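Stilier hand-held gripper kit, paired set: evaluation notes requested 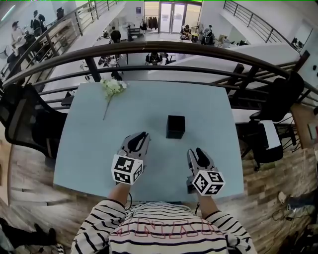

Category: Data Collection Hardware / Reviews and Procurement

Print this thread | E-mail this thread

masilela_lab_ops
Original post

Our department has been offered the Stilier paired kit on an evaluation basis and must return a purchasing recommendation before the end of August. The kit comprises two hand-held grippers with gray housings, a cube marker for the base of each, cabling, and a license for the Dristero processing software. We have completed 504 recorded demonstrations to date, all of them tabletop tasks with small objects.

Our preliminary findings are as follows. Operators reached an acceptable standard after one morning of instruction. The curved finger pads hold small box-shaped items securely. Thin items, flower stems in particular, required repeated attempts, and we have asked the vendor whether a narrower pad is available. Of the 504 recordings, 26 were rejected by the software for loss of marker tracking.

We would welcome comments from any organization that has used the kit for longer than one quarter.

Print | E-mail

prustisano_eval
Reply

We have operated two of these kits at Prustisano for nine months. Our experience agrees with yours regarding instruction time. We do not agree that 26 rejections should be treated as a minor matter. In our records the rejected demonstrations were concentrated in the two-handed tasks, where one forearm passes in front of the other marker. If your totals are not separated by task, the figure may conceal a considerably higher rate in the very work for which a paired kit is purchased.

Please also state the lighting conditions. Strong daylight from glass doors behind the work area caused us difficulty until we moved the table.

Print | E-mail

masilela_lab_ops
Reply

The point about separation by task is accepted. We will revise the summary accordingly. The table stands on our upper level against the railing, with glass doors on the floor below, and daylight does reach the area. We have not yet compared morning and afternoon sessions.

Print | E-mail

bench_standards
Reply

I must register a different view from the previous contributor. Loss of tracking under those conditions is common to every marker-based product we have tested, and the purchaser can reduce it by instructing operators to keep the wrists apart. It should not weigh heavily against this vendor.

The cable is a more serious concern. Ours runs back along the forearm, and operators wearing loose sleeves reported that it caught during long sessions. We now require fitted sleeves and a clip at the elbow. The clip is not supplied with the kit.

Print | E-mail

prustisano_eval
Reply

Operator instruction is a cost, and it belongs in the evaluation. A demonstration in which the operator is thinking about wrist position is of less value to us than one performed naturally. We maintain our position.

We concur on the cable. The vendor informed us that a revised cable was under review but gave no delivery date.

Print | E-mail

calibration_desk
Reply

One procedural question for the original poster: were the cube markers removed between sessions? The kit manual permits this, but we found that calibration must be repeated each time a cube is reseated. We leave ours attached and store the grippers in an open tray.

Print | E-mail

masilela_lab_ops
Reply

They were removed nightly for the first part of the evaluation and have remained attached thereafter. I will mark the two groups separately in the revised summary. The vendor has replied that a narrower pad can be quoted on request, at additional charge, and I have asked for that quotation in writing.

Print | E-mail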